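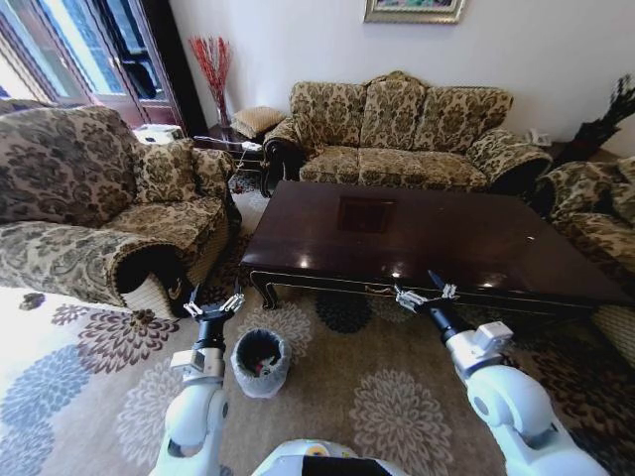

Department of Interior Furnishings, Unda Technical Institute
Upholstery and Room Care I, Handout 4: Patterned Seating Sets in the Domestic Living Room
Instructor: Thilini Akanda. Workshop: Shengli Qin.

1. Scope

This handout covers the inspection and routine care of a matched seating set: two sofas and one armchair in related patterned fabric, with the small tables that go with them. Leather and loose-cover seating are treated in Handout 5. Bring the Gedum record sheet to the workshop.

2. Terms

Damask: a reversible figured weave in which the pattern comes from the contrast between two weave structures.
Brocade: a figured weave with supplementary weft yarns. The extra yarns may float on the back and can snag if the face is worn through.
Paisley: a motif, not a weave. A paisley may be woven or printed.
Rolled arm: an arm whose top is padded over into a scroll.

From across a room, damask and printed paisley are easily confused. The armchair fabric, beige with a dense dark brown and gray figure, should be entered as "damask or paisley, to be confirmed" until the reverse has been examined at a seam allowance. The sofa is entered as golden-beige brocade with brown floral figure.

3. Recording the set

Record each piece separately, even where the fabrics look alike. For the sofa: three seats, three back cushions, curved scalloped back, rolled arms with dark wood at the fronts. For the armchair: thick rolled arms, large back cushion, throw pillow, and a lower front in a lighter, basket-like texture. The lower front gets its own line on the sheet. A change of texture usually means a change of cleaning method.

4. Light

Seating beside a window or glass door fades unevenly. The armchair is the piece at risk in this layout; the sofa stands along the back wall. Compare the outer arm with fabric from under the seat cushion, in daylight, at the same time of day on each visit. Turn reversible cushions every 15 days in summer. Carpet next to the glass is checked on the same visit.

5. Vacuuming

Use the upholstery nozzle at low suction. Work from the top of the back down to the seat, then the arms, then the lower front. Lift out loose cushions and clean the seams with the crevice tool. Wood trim is wiped with a dry cloth before the fabric is touched.

6. Side and coffee tables

Clear the side table before cleaning it. Glass vases with tall branches are moved first and set on the floor away from the work. Cushions resting on a table are recorded with the seating. Open the coffee table drawer only with the client's agreement.

7. Workshop task

Complete one Gedum sheet for the set. The abrasion sample from the Villine mill is kept in drawer 8. Reading: Arroyo workbook, page 288. The sheet is marked out of 100.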